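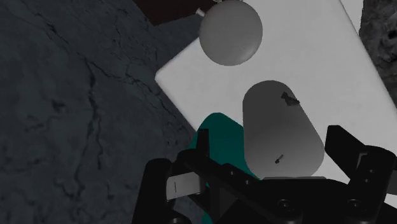
To: fillgate-floor list
Date: 14 Jan 2018
Subject: Re: sorting cells and the night shift

Quick one before I go in. Replying to this:

> Skorkoren wants the gripper cells running on line 2 by spring. No
> layoffs planned. Packers will be moved to "cell minding," training
> takes 3 days. Questions to the Fornance office please.

OK, questions. Who minds the cell when it stops at 2 am? We had 7 packers on nights in November. The plan I saw has two. So where do the rest go? Days are full already.

Also the pay grade. Minding isn't packing, you're clearing jams and resetting the arm and filling in teh log. Should be a step up. The memo doesn't say.

Not against it. My wrists are shot after 20 years of trays, the arm can have them. But three days training is thin. The Mughal plant got longer and they still had people afraid to open the guard.

Can someone bring the simulator runs to the meeting? Want to see how it does on mixed parts, round stuff espcially, before we sign anything.

Gotta run.

2 comments | 3 shares

Recent on this list
Locker keys, again
Line 2 stop times, November
Overtime sheet for nights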